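Kitchen corner

The Ngata Hall kitchen has a white microwave again, which brings to an end a lunch hour that had been getting quite political. The old one, a Livton, had been on its way out since June and had lately taken to humming without heating. Several of you reported this as a fault. Michalis Andreadis called it a hobby.

Michalis did the shopping, with a budget he describes as "moral support". He wanted soft corners and nothing that plays a tune when your soup is ready. The cream body and the thin reddish-orange line around the door were not on his list, but he has come round to them.

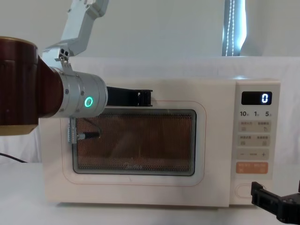 A few requests, then. Cover anything with tomato in it. Take your spoon out first – yes, even the one you think is special. If you put something in for 2 minutes, please be somewhere in the building when the 2 minutes are up, as the queue on a Friday has a short temper. Fish is allowed, but we will remember.

The Livton is still under the stairs. If anyone wants it for parts, or company, see Michalis in room 231 before it goes to the tip.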